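Progress report, school bag packing project (grant 2668)
Date: 2024-05-01
Prepared by: Celeste Orellana
For: Evie Lambert, program officer, Skála Fund

Dear Evie,

I send you the report for the period from February until now. I follow the order of your form, but I have put the bags first and the money near the end, as the questions in your last letter were mostly on the bags.

## 1. Choice of the bag

In February we were still deciding between four bags. Two of them we put aside early. The first had a main opening so narrow that a hardcover book had to be pushed in at an angle, and the second had no outside pocket at all. The teachers in both schools told us that children need one pocket for small things, otherwise pencils and keys go to the bottom and stay there.

We continue now with the navy blue backpack. It is large, it takes books without bending the covers, and the dark color does not show dirt quickly. The families we asked preferred a plain color, so that a younger brother or sister can use the bag later. We packed it many times on the table with the same set of things, and we changed the order of packing until we had one which all our packers could follow from the paper only.
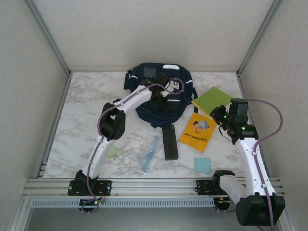 The order we have fixed is the following. Books go in first, with the spine down and the biggest one against the back. Notebooks come after the books. The lunch box stands on top and never between books, for it makes the pile lean. The pencil case goes in last. The straps should be pulled out to the sides before packing begins. When they lie under the bag, it does not rest flat and the person packing has to hold it with one hand.

I must admit that the instruction sheet took longer than I planned. My first version had too many words. The present version has one page with large letters, and the new packers read it in a few minutes.

## 2. Outside pocket and zippers

You asked if the mesh pocket is strong enough for daily use. My answer is yes, with some care. The mesh is fine and the holes are small, so a pencil point does not easily go through. The binding along the curved side is smooth and firm, and in the bags we have emptied and filled again since February I did not find open stitches there.

The zippers are a smaller matter, but I want to report it correctly. The pull is a rubber tab, which is good for small hands. In two bags the zipper was hard to move near the end of the track. We returned these to the supplier, Dollex, and they exchanged them without cost. We now check each zipper from one end to the other before a bag is packed, and the packer signs for it on the sheet.

For the pocket we also wrote three rules:

- Only light things go in the mesh pocket, for example tissues, a bus card or a small snack.
- No scissors and no compass, also when they are inside a case.
- The zipper is closed completely before the bag is turned over or moved, and the pull is left hanging outside.

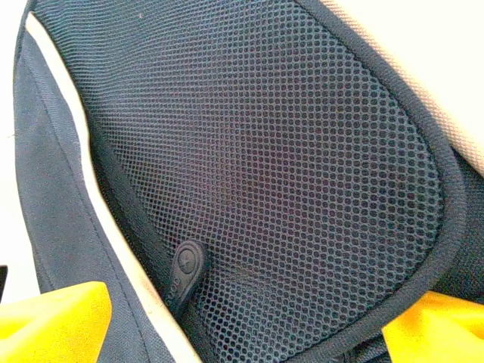 ## 3. Spending

The bags and the books are paid. The notebooks come from Ruridon, and this invoice will arrive in the next period, so you will see some money not used in the table which our accountant sends separately. It is not a saving. Please do not take it out from our balance.

The cost of transport was higher than in the plan. We made one extra trip to the second school, as the storage room there was closed on our first visit. I have covered the difference from the line for printing, where the one-page sheet cost us less than expected. If you need a formal request for this change, I will write it.

## 4. Problems still open

The name labels do not stay on the fabric. We tried paper labels and they came off at the corners. We will try labels that are sewn inside, but they need more time for each bag.

The Helado lunch boxes are a little too wide when the bag holds four thick books. We can leave one book at school or find a flatter box. I would like your opinion before I order more of them.

## 5. Next period

We will pack the bags for the second school, finish the labels and collect short comments from the teachers. I will send those comments to you as they are written, also the critical ones.

With kind regards,
Celeste Orellana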